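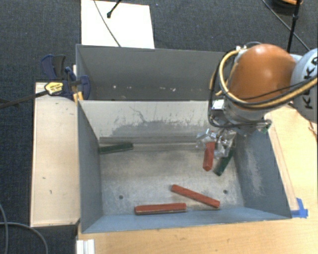
The front compartment, with the gripper down on a red block.

Home Stories Essays Archive About Submit

Search this site Go

Filed under: Short fiction, Work

The Constant

The number was in the grasp file, on line 98, and it was 1335. It had no name and no comment. It was added to a depth value just before the planner decided whether a thing in the bin was a block or part of the bin.

I had been at Fakness for two weeks. The man who wrote the file had left in August for a job in Wellarano, and I had his desk, his chair and his code. He had left the desk very clean. The code was called Jadoon, after a street he used to live on, according to the woman who ran the lab. It looked at the bin, picked a block, planned a path for the arm and closed the fingers. Then it did that again until the bin was empty or something went wrong.

My job was to make it faster. It stopped before every grasp for 300 milliseconds and did nothing, and the people who paid for the work had noticed.

I took the pause out on my second morning. That was easy, one line. The arm went down to the red block by the front wall, closed, came up with it, and put it on the mat. It did the next one and the next one. I ran it until lunch and wrote to the woman who ran the lab that the pause was gone. She wrote back, "Leave it running."

In the afternoon it tried to pick up the divider.

I was getting coffee and heard it. The fingers had gone down against the panel between the two compartments and were squeezing at nothing, then opening, then squeezing again. I hit stop. The log said it had found a block, long and dark, standing upright, with good confidence. It gave a position. I put my finger on the panel at that position and it was on the dark smudge in the lower part, where a thin line ran down and split like a root.

I reset it and it picked a green block with no trouble. Then it went back to the divider.

So I put the pause back. It stopped going to the divider. I took the pause out and it went there again, sooner this time. I did this until I was sure, and then I sat down and read the whole file from the top, which I should have done on the first day.

The pause was not for the arm. During the 300 milliseconds a second process took one more depth frame and compared it with the first. If they disagreed, the candidate was thrown out. The camera did not see dark metal well and its guesses at the smudge jumped from frame to frame. A real block held still. With the pause gone, the second frame was never ready in time, and the code treated a missing frame as agreement. That part was a plain bug, and I fixed it.

That left 1335.

I changed it to zero to see what would happen. Jadoon found no blocks at all. I changed it to 601, for no good reason, and it found the red ones and missed the green ones when they lay close to the side wall. I put it back and it found everything. I asked the woman who ran the lab whether she knew where it came from.

"He measured something," she said.

"What?"

"He had a ruler. He was on the floor with it for most of a day."

I looked through the old notes on the shared drive. There was a folder called Drodum, which had been the name of the project before it was ours. Inside were plots of the bin floor, many of them, with the two small holes showing as black dots. He had mapped the floor a little at a time. It was not flat. It was lower toward the back, and he had written down how much lower, in units I did not recognize. Some of the plots had titles like "again" and "again, lights off."

I wrote to him. I did not expect much. I told him who I was and asked about the number on line 98.

He answered the next evening. He said it was nice to hear the thing still ran. He said the number was the height of the camera mount over the old table, in half millimeters, minus a fudge for the floor, and that the old table had been thrown away before he left. The mount had been moved to the new one. He had meant to measure it again. He asked if the clamp on the left was still holding the bin.

I looked over. It was – blue jaw, yellow label, tight on the rim next to the divider.

I wrote back that it was.

"Don't take it off," he wrote. "I never finished the part that finds the bin. It assumes the bin is where I left it."

I searched the file for the part that finds the bin. There was a function with the right name. It returned four corners, typed in by hand.

It was late by then and the woman who ran the lab had gone home. I could have moved the number to the top of the file, given it a name and gone home too. The picks were good again. With the frame check fixed I had cut the pause to about a third, and that was what I had been asked for.

I got the ruler out of the bottom drawer, the only drawer he had not emptied. I got down on the carpet, moved the gray cables out from under my knee, and started at the corner with the blue tape. I wrote the first measurement on the back of my hand. When I had all four corners I compared them with his. Three matched. The fourth, near the clamp, was off by the width of a pencil.

I checked it again with the lights off, which made no difference to a ruler. Then I opened an empty file and named it find_bin, and wrote under the name what it was supposed to return, and in what units.

The arm was still parked where I had stopped it, low in the front compartment, with a red block between its fingers. I told it to let go. The block came down and lay against the front wall, and Jadoon, which was still watching, found it.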